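November, workshop notes, moisture traps

Third week of the Rekeck sachets. The packet claims one will dry a closed cupboard for a season. I doubt it. Start weight 200 g, now 251 g, and the control sachet on the open shelf gained nearly as much. 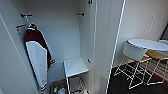

Wardrobe with the ironing board in it.

Flynn wants to call it a result. I don't - the door gets opened all day, and one logger is no basis for anything. It has 3,101 readings and I trust the first 103, before the battery warning came on.

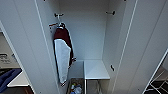
Trudy Mudgway reckons the scales are the real trouble, and that the same sachet weighed twice before lunch gave her two answers. Fair. Will borrow the Vainio set and reweigh both before anyone orders another box.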